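November
Posted by Aitana Cabello, late evening
14 shares | 9 comments

I meant to be in bed an hour ago, but the kitchen is warm and the tea is still good, so I'm going to write this down while I remember how it felt. Today I finally moved my coins off Stosport. All of them, in two goes, with my stomach in a knot the whole way through.

I have been putting it off since the summer. Adebayo Yusuf told me back then that leaving everything on an exchange was like leaving my purse with a very nice stranger, and I laughed and said yes, yes, next weekend. Then came the garden, and my sister's move, and then the price went down and I didn't want to look at it at all. I'm sure I'm the only person who deals with a bad market by not opening the app for 16 days (I am not the only person, I've read the forums!).

What got me going in the end was an email from Stosport about a change in withdrawal fees. Very polite, very long, and the part that mattered was down near the bottom. So this morning I made toast, got out the little hardware wallet that has been in the drawer with the batteries and the birthday candles, and sat down to do it properly.

First I wrote out the recovery words on paper, in pencil, and then went over them in pen. My handwriting has gotten terrible. I had to redo one word because my n looked like an r, and I could just picture myself in ten years, squinting at it and crying. Then I wiped the wallet and restored it from the paper, just to see that I'd copied everything right. Adebayo's advice, and good advice too. It took ages and I burned the second round of toast. 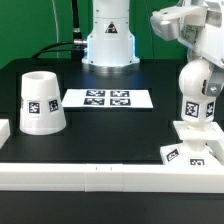

White base with its bluish ring of light, black tabletop, green behind.

Then the test send. I put through a tiny amount of Grekunora, $16 worth, and checked the address so many times that the letters stopped looking like letters. After I pressed the button I got up and washed the breakfast dishes so I wouldn't sit there refreshing. When I came back it said pending. I wiped down the stove. Pending. I called Adebayo, who was at the hardware store trying to find a hinge, and he said to leave it alone and go for a walk. I did not go for a walk. I cleaned out the spice shelf and found three jars of cumin — and by the time I'd sorted those, the money had landed, right where it was supposed to be.

I did the rest after lunch. $600 in one transfer, which I know is pocket change to some people, but I saved it up bit by bit from the sewing jobs and it means a lot to me. I held my breath for most of it. Then there it was on the little screen, and I clapped, all by myself in the kitchen, and scared the cat.

I kept the Borness where it is for now. There's only $90 of it and the fee would take a silly bite, and I'm not sure I believe in it anymore. I bought it because the people on the Shehu podcast were so excited, and I was in a good mood that day, and that was really the whole of my research. It's down a lot. Adebayo thinks I should sell and be done with it. I think I'll let it sit through the winter and see, and I've promised myself not to add another $100 every time somebody with a nice voice tells me it's about to turn around.

He came by after supper, with the hinge, and we talked for ages about where to keep the paper. He has his in two places and won't tell me either one, quite right too. I thought of the recipe box, then thought of my nephew, who goes through the recipe box looking for the brownie card. So not there. I've picked a spot and I'm not writing it here, diary or no diary.

I do feel lighter tonight. A bit silly for waiting so long, and a bit nervous too, the way you are when you've locked the front door and keep wanting to go back and rattle the handle. I've checked the balance twice since supper and it hasn't moved, of course.

Tomorrow I need to buy a second notebook, and bread.

9 comments | Share this entry

Get new entries by email. You can unsubscribe at any time.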